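Notebook, September, started 7.40 am
Bench 2, fisher contracts and pay slips

Carried on with the Jalolance batch. The scanned set now stands at 1176 pages, most of them pay slips from the boats, the rest contracts, advance receipts and a few pages torn out of skippers' account books. Dexter Enriquez finished the feeder cleaning last night and the grey streak down the left margin has gone. Pages scanned before that are still readable, so I am leaving them.

The slips fall into two layouts. The older one has a column for the advance and a column for what has been taken off it, so the debt can be followed from one trip to the next. The newer one has a single line marked "deductions" and no running balance. A man paid on the newer slip can't tell from the paper what he still owes. Teodoro Salazar wants this written up as a finding on its own, and I agree, but we need to know first whether the change happened on all the boats at once or owner by owner.

Tried matching slips to contracts by hand for one crew of eight. Seven matched. The eighth man is spelt three ways across his papers and his contract has a thumbprint where the others have signatures. Put him in the query tray.

Arithmetic check on the same crew: on four of the slips the net pay is lower than the gross less the listed deductions. The gap is the same amount each time. Could be a document fee taken every trip, could be ice or food charged to the crew. Asked Policarpio's office whether the port interviews mention a fixed charge. No answer yet.

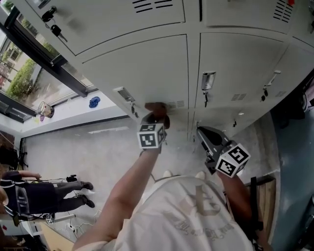 Storage of the originals needs sorting out before the next box comes. Contracts and pay slips from the same crew have been going into different folders, and twice I have had to open three boxes to find one man's papers. From now on one folder per crew, contracts at the front, slips behind in trip order, query sheet on top. Folders go in the light grey metal lockers, the ones with the vent panels, and not on the open shelf by the window where the thermal slips have been fading. Key gets signed out in the blue book. Thermal slips to be scanned first whatever box they come in.

Kokeo sent back the first translated contracts. Good work on the whole. The clause on leaving early is translated as "the worker shall return the advance", but Teodoro reads the original as "the advance and costs", which makes a large difference to the man. Sent it back with the clause marked and asked for a second reader.

To do:
- ask Zulteo for the missing boat register pages
- re-scan the crew list with the folded corner
- Dexter to add a "layout" field to the index, old or new
- chase Policarpio on the fixed charge

Stopped 5.15 pm, partway through the second Jalolance box. Marker slip left at the last page scanned.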